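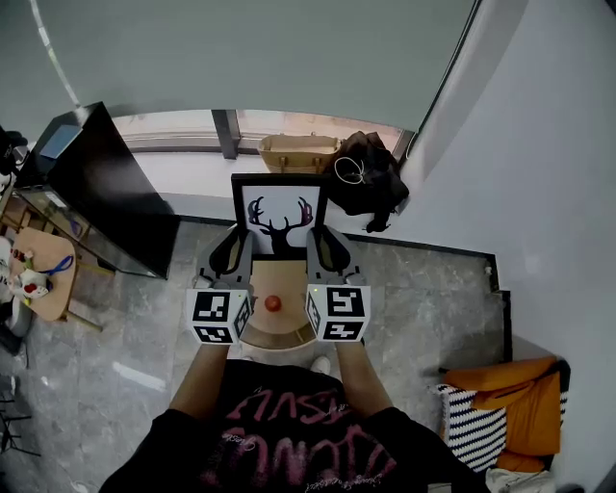 Chapter 4
Reading a Writers' Quarter

I moved to Muneo at nineteen with a suitcase, a borrowed coat and the firm belief that I was about to meet poets. I'd read that they all drank at a café called the Rera, so on my second evening I went there, ordered the cheapest thing on the board and waited. By ten o'clock I had met one man who repaired accordions and one woman who wanted my chair.

The poets were there, as I learned much later. Two of them were at the next table arguing over a gas bill. I just didn't know what I was looking at, and that's more or less the problem this chapter is going to deal with.

In Chapter 3 we looked at single authors and the rooms they worked in. Now we're going to open the door and walk down the street. How does a neighborhood get a name as a literary place? Who gives it that name, and when? And what do we do with memoirs that all tell the same wonderful story and can't agree on the year?

My main case is the Muneo quarter, partly because I know it well and partly because the record is such a glorious mess. You'll meet Vratislav Ševčík, who wrote 36 short stories in a room over a bakery and set nearly all of them somewhere else. You'll meet Thilini Roy, whose diary is the best source we have for daily life on Gumero Street (she wrote down what everybody owed her, bless her). And you'll spend a good while with Parveen Seneviratne's little magazine, Akinola, which lasted 66 issues and never once came out in the month printed on the cover.

A word about rent, before we get to anything more romantic. Memoirs of the quarter love candlelight and long talk. The letters love rent! When I first read through the Roy papers I kept skipping the money parts to get to the gossip, and I had to go back and do the whole box again, since the money explained the gossip. People shared rooms, so they shared books, so they quarreled over who had stolen whose opening line. Keep a pencil handy and mark every price you come across in the readings.

You'll also notice who's missing. Kaede Hirose translated half the work that made the quarter known abroad, and she appears in the famous memoirs exactly once, pouring tea. Section 4.3 is hers, and I think it's the best part of the chapter, though I'm biased.

Terms to watch for: literary quarter, coterie, little magazine, roman à clef, salon. I'll define each one when we need it, and there's a list at the back if you lose track.

Before you read on

Think of a street or a part of town you know that has a name for something: music, food, trouble, whatever it may be. Write half a page on how you first heard about it and from whom. Hang on to that page. You'll want it for the exercise after Section 4.2.

4.1 The Street Before the Name

Gumero Street had 60 houses and, as far as I can find, no writers at all when Pongsak Kamolrat opened his print shop at the lower end of it. He printed seed catalogs. He had come for the cheap basement, and the first poem he ever set in type was on the back of one of those catalogs, where a customer had paid for a full page and only filled half.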